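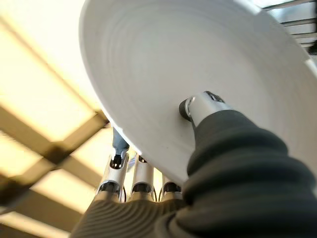
Underside of the plate, with the faint rings showing

Grey marks and rough rings on the bottom of dinner plates

I bought a set of big white plates last November, Gernar I think, and they have started leaving fine scratches on each other in the cupboard. The underside is off-white and matt and you can feel low circular ridges in it. Is that normal, and can I do anything short of buying new ones?
Posted by wurker1726

Horațiu Nedelcu
Wednesday, April 12, 2023
The ridges are normal on ceramic plates. What scratches is usually the foot, the part the plate stands on, if it was left unglazed or has a bit of grit stuck to it. Run a fingertip round it. If it catches, rub it lightly with wet 400 grit sandpaper, rinse well and dry. Go slowly and stay off the glaze. After that put a sheet of kitchen paper or felt between each plate. I did 2 stacks this way and have had no new marks. Old grey marks are often metal from cutlery and come off with a mild cream cleaner.

pririk
just put kitchen roll between them. mine are years old and all scratched, still fine to eat off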